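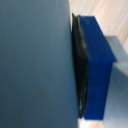 A blue box and a thin dark item side by side at the sorting day in Plondarbridge.

Residents of Plondarbridge brought 156 household items to the community hall in July, where the neighborhood group Ekel held its second sorting day. The things will go to families who are moving into their first apartment in the town.

Zoila Quispe, who organized the day, said that small things are often the most difficult to find a place for. Large furniture is taken quickly, but boxes, cups and bags stay in the cupboards for years.

"People bring us one cup and they say sorry that it is only one," said Quispe. "But for a person who has an empty kitchen, one cup is already something."
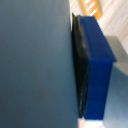 The blue box, with a thin black item standing against its side.

The sorting started at 9 in the morning. Every item was checked for cracks and then put with others of its kind. By the afternoon, 78 items were ready to be packed, and the rest will be finished this month. Amanuel Wolde was responsible for the kitchen things. He asks that people wash cups before they bring them and that they do not wrap them in newspaper, which leaves ink on the light colors.

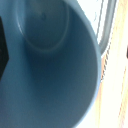 The group has already 32 families on its list, and two more have asked to be added. Ekel still needs cooking pots, bed sheets and desk lamps. Donations can be left at the hall until 6 in the evening. Broken items and electric heaters are not accepted.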